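Tudlow College Robotics Project
Notebook of the two-arm group, September
Entry 21, written up by Horácio Simões

Purpose of session
To practise the sorting task set for the Salville student competition. Toy fruit and vegetables are to be placed in the basket; blocks and other toys are to be left on the floor of the cell.

Preparation
Both arms were homed at 14:10 and the joint limits checked against the group's settings sheet. The left arm was assigned to the basket and the right arm to the bag. Operators changed places after every third attempt, as agreed with the Indura team.

Observations
The group recorded 54 attempts, bringing the total for the term to 121. The right arm closed too early on the bag in several attempts and took hold of plastic only. Lowering the approach height by 2 cm gave a firmer hold – the change has been kept for the present. Round items remain harder to release cleanly than the banana piece.

The layout used for the later attempts had the basket at the left, the pink bag in the middle and the blocks spread over the rest of the floor.
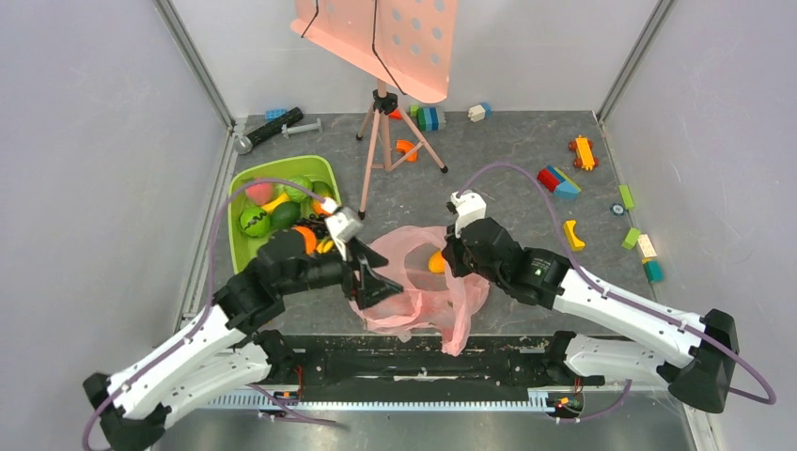

Matters for next session
Repeat the bag attempts at the new height with a slower closing speed. Check the cable on the right arm for strain at full reach. Paul to bring the revised scoring sheet.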